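From: list member, Edasstead
To: Indoor and Cold Porch Citrus list
Subject: Re: [coldcitrus] Leaf drop after bringing pots in

Replying to the message from the Vandton member, quoted in full so the digest readers have it.

> Hello all,
>
> I have two lemon trees in pots that spend the summer on the patio
> and come into the house before the first frost. This is my second
> winter with them. Last year both lost leaves in December and I put
> it down to the move. This year they are doing it again and one of
> them is worse. The leaves come off green, with no spots, and the
> stalk stays on the branch for a few days after the leaf has gone.
>
> They are in the living room by the big window, which faces south.
> There is a baseboard heater under the window but it is not on all
> the time. I water every weekend and give them Kasta citrus feed as
> it says on the bottle. I have looked for bugs with a magnifier and
> found a few scale on one stem, which I scraped off.
>
> The fruit is hanging on so far. A few have brown on one side. I
> don't know if that belongs to the same problem or is a separate
> thing.
>
> Should I be watering more? My neighbor says they are drying out
> because of the heat and wants me to mist them. The archive has so
> many posts on this that I got lost.
>
> Thanks for any help.

I have kept citrus in pots since 2000, first in an apartment and now in a house with a glassed porch on the back. I have six trees at present. I have lost more of them to winter leaf drop than to everything else put together, so I can at least tell you what went wrong with mine.

Watering

I would not water more. Green leaves falling with the stalk left behind is what mine do when the top of the tree is warm and lit and the roots are cold. The leaves lose water in the sun, the roots are too cold to replace it, and the tree sheds. If you add water at that point it sits in the pot, the mix gets colder, and you have a root problem on top of the first one.

Put a finger in the pot as far as it will go. If the mix feels damp down there, leave it alone. Stop watering by the calendar. My porch trees can go a long time between drinks in January, and the one I keep in the kitchen wants water far more often. The same tree in a clay pot and in a plastic pot will behave like two different plants.

When you do water, use water that has stood in the room overnight, and water until it runs out the bottom. Empty the saucer. I used to leave the saucers full because I thought the damp air helped. It rotted the roots of a calamondin I was fond of.

Light and heat

The south window is the problem and also the best thing you have. Midday sun through glass will warm the leaves a good deal on a bright day, even with frost outside. The pot is on the floor, where it is coldest, and if your floor is tile or concrete it will pull heat out of the pot all night.

There are two ways to deal with it. One is to warm the roots. Get the pots up off the floor on a plant stand or a couple of bricks, with a piece of foam board under them. That alone stopped most of the drop on my kitchen tree. Some people here use heat mats made for seed trays. I have tried one and it worked, but the cord was always underfoot and I gave it away.

The other is to cool the tops. If you have a room that stays cool but does not freeze, move the trees there and let them rest. They need much less light when they are cool. My porch gets no sun at all after lunch in winter and the trees there drop very little. They don't grow either, but they bloom better in spring than the kitchen one.

What you don't want is to keep moving them back and forth. Choose a spot and leave them in it until the weather turns.

The baseboard heater is a separate matter. Heat coming straight up through the branches will dry the lower leaves whatever else you do. Move the pots to one side of it, even if they lose some light.

Misting

I don't bother. It wets the leaf for a few minutes and then it is gone. A rinse in the shower is worth more, once or twice over the winter, because it takes off dust and knocks back spider mites. Bag the pot first so you don't soak the mix.

Feed

I would stop the Kasta until the trees are growing again. The directions on most citrus feeds are written for a tree in active growth. A tree that is dropping leaves over cold roots can't use it, and the salts build up in the pot. If you see a white crust on the rim of a clay pot, flush it with plain water when the weather is warm enough to do it outside.

I start again when I see new shoots, at half strength, and go to full strength when the pots are back outdoors.

Scale

Keep looking. If you found a few on a stem there will be more on the undersides of the leaves, along the center rib, where they are flat and almost the same green as the leaf. Sticky spots on the floor or the windowsill are usually the first sign. I wipe them off with a cotton swab and rubbing alcohol, then check again two weeks later for the ones I missed. I would keep the two pots apart until you are sure.

Brown on the fruit

I would treat this as separate from the leaf drop. There are several ordinary causes. A fruit that rubs on a branch or on the window will scar. One that sat against hot glass can scald. One that was knocked during the move can bruise, and it may take a while to show. A brownish patch over the lower half and some faint dark speckling look like this on a small yellow fruit:
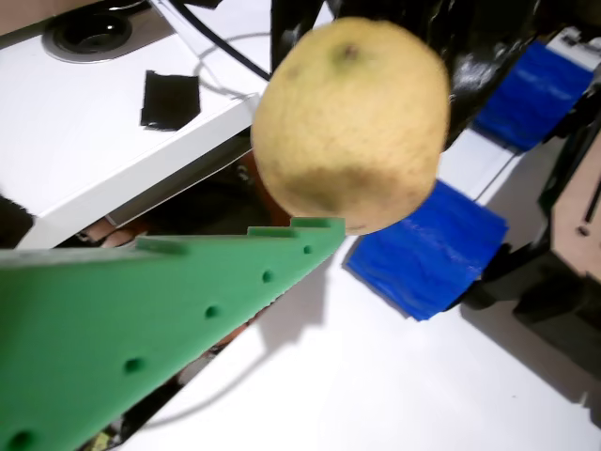 What to check before you throw it out

Press the brown part with your thumb. If it is firm and dry, it is skin damage and I would still use the fruit. If it gives, or feels wet, or smells of anything other than citrus, pick it and get rid of it, and look over the ones hanging next to it. Soft rot spreads by contact. Cut one open too. If the flesh is sound under the brown, you can leave the rest on the tree.

Skin that is mottled all over is a different thing again, and on its own it has never bothered me. Small citrus don't color evenly indoors, and a fruit with some green still in it may be perfectly ready. I go by weight in the hand and by whether it comes away with a light twist. Compare the color here, where there is still some green in the yellow: 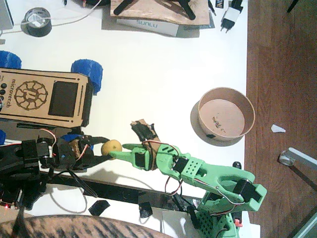
Small round fruit with mottled yellow-green skin.

If the tree has lost a lot of leaves, I would take most of the fruit off whatever state it is in. I know that is hard to do when there are only a handful. A thin tree carrying fruit through February comes into spring with nothing left to grow on. I left the fruit on my oldest lemon one bad winter and it did not bloom the next year at all.

Pruning

Leave it for now. Bare twigs are often still alive. Scratch the bark with a fingernail in March and cut back to where it is green. If the stub goes brown from the tip down before then, you can take off the dead part, but no more.

Repotting

Also a spring job, with one exception. If you tip the tree out and the roots are brown and come apart in your fingers, it won't wait. Cut them back to firm root, use a fresh gritty mix, and go down a pot size if you have to. I buy the bark mix from the Pickering nursery and add extra perlite to it, as it holds a little too much water for me in winter.

On the archive: search for "cold roots" instead of "leaf drop" and you will get a shorter list. There is a long thread about foam board and plant stands that covers most of what I said above, with some disagreement about heat mats.

Could you tell us what the floor is made of under that window, and whether the pots are clay or plastic? Also which of the two is worse, the one nearer the heater or the other one.

Edasstead, glassed porch, east side

--
To leave the list, send a blank message with "unsubscribe" in the subject line.
Please trim quoted text when replying to the digest.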